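Library > Short Fiction > The Lovberg Ferry Notice

The Lovberg Ferry Notice

The Office of Crossings at Lovberg was established to operate one ferry, and it did so for 82 years. The ferry ran between the Lovberg landing and the landing at Mivville, on the opposite bank, and carried passengers, livestock and light vehicles. The Office had its rooms above the ticket hall. It kept a clerk, an assistant clerk and a superintendent, and it answered by letter to the District at Lindholm.

In March the District informed the Office that the new bridge had been accepted for traffic and that the ferry would be withdrawn. The Office was directed to post a notice to that effect at both landings. The notice was to remain in place for 50 days, after which the service would end and the Office would be closed.

The clerk prepared the notice the same afternoon. It was one paragraph long. The superintendent read it, changed "shall cease" to "will end," and signed it. Two copies were made. One was fixed to the board at the Lovberg landing before supper, and the other was sent over on the last boat.

The following morning the Mivville copy came back in the mail bag. It had been removed with care, and the four pins were enclosed in a fold of paper. A note written on the back stated that the undersigned had read the notice and did not accept it. There was no signature.

The superintendent consulted the regulations. These provided for a notice that was damaged, a notice that was stolen, and a notice that was posted in error. They made no provision for a notice that was returned. The superintendent instructed the clerk to enter the matter as correspondence, and correspondence required a reply within 9 days.

The reply was drafted three times. The first draft stated that acceptance of the notice was not required. The assistant clerk observed that this was correct but that it might be taken as rude. The second draft explained the cost of the bridge and ran to several pages. The third thanked the writer for the inquiry, regretted any inconvenience, and enclosed a fresh copy of the notice. It was addressed to the Undersigned, Mivville Landing, and went over with the morning boat.
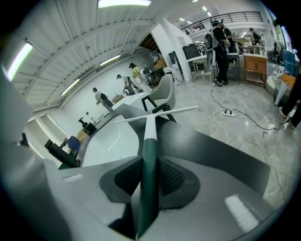 An answer was received two days later. The writer acknowledged the letter and asked whether the Office was aware that the bridge stood four miles upstream. The writer further asked whether the Office had considered the position of a person who lived at one landing and whose sister lived at the other, neither of them having a car, and both of them being of an age at which four miles up and four miles down was no longer a walk. The fresh copy of the notice was enclosed, together with its pins.

The superintendent forwarded the file to Lindholm and asked for guidance. Lindholm replied that the bridge was open to all residents. The superintendent wrote again, asking whether the District would consider a bus. Lindholm replied that buses were handled by a separate department and supplied the address. The separate department confirmed that it had received the superintendent's letter and stated that it would be taken up in the order in which it had arrived.

During this time the ferry continued to run. Traffic was light. On most weekdays the deckhands carried the mail, a few schoolchildren, and one elderly woman in a brown coat who boarded at Mivville on the first crossing and returned on the last. She paid in exact change. The ticket hall had sold her a return ticket on every working day for as long as the clerk had been employed there, and the clerk had never asked her business, as there was no line for it on the form.

The clerk now looked at the coat with more attention. It had a deep pocket on the left side. When the woman leaned over to take her ticket, the clerk saw the corner of an envelope of the kind used by the Office.

The regulations did not require a clerk to report a suspicion. The clerk stamped the ticket and wished her a good day. She replied that it looked like rain.

The correspondence went on. By the end of the notice period the file held 61 items, counting the notices, which the Office had continued to send and which had continued to come back. The tone had changed somewhat. The superintendent's later letters inquired after the sister's health. The answers reported that the hip was better but that the stairs were a trial, and one of them enclosed instructions for storing apples, the superintendent having mentioned a tree.

On the final day the superintendent came down to the ticket hall in person, wearing the official cap. The assistant clerk had already packed the ledgers. The woman in the brown coat arrived for the last crossing and put her coins on the counter.

The superintendent stated that there was a difficulty. Under the regulations, the service could end only after a notice had been displayed at both landings for the full period. The notice at Lovberg had been displayed without interruption. The notice at Mivville had been displayed, so far as the file showed, for less than one day. The superintendent had therefore written to Lindholm to advise that the period had not been completed and that the Office was obliged to begin it again.

The woman asked how the Office intended to make sure that the notice stayed up this time.

The superintendent said that the Office had no staff at the Mivville landing and relied on the good will of the public.

She considered this. Then she opened her handbag, took out a small tin of pins, and set it on the counter beside the coins. She said that the Office must be running short.

The clerk entered the tin under supplies received, issued one single ticket to Mivville, and asked whether she would be needing a return in the morning. She said that she would.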